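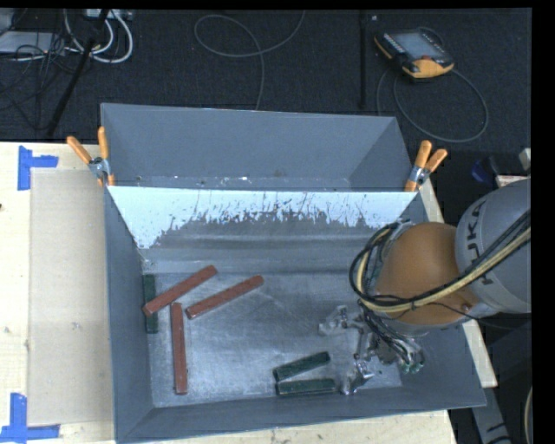
Red and green bars in one of the gray metal bins at Hetbridge.

Part-time sorter and packer, Wodent building sets

Flurkance is hiring one person to sort and pack parts for the Wodent range at our Hetbridge workshop. The job is 17 hours a week, mornings, with a start in November or as soon after that as you can manage.

You will sort bars by color, set aside any with worn or chipped edges, and pack the rest into cartons of 30. A normal week is 2,000 bars. You will also wipe out the metal bins at the end of each shift and keep the stock sheet up to date.

You need to be able to tell red from green reliably and to work standing for most of a shift. Packing experience is useful but we will train. Cartons are light — lifting is not a big part of the job.

Paid break, free parking behind the Kwok building. Workshop shoes are provided; tell us your size when you apply.

To apply, send a short letter and the name of one past employer to Barry Mottram at the Hetbridge workshop. Applications close 2018-12-01. Trial shifts are paid.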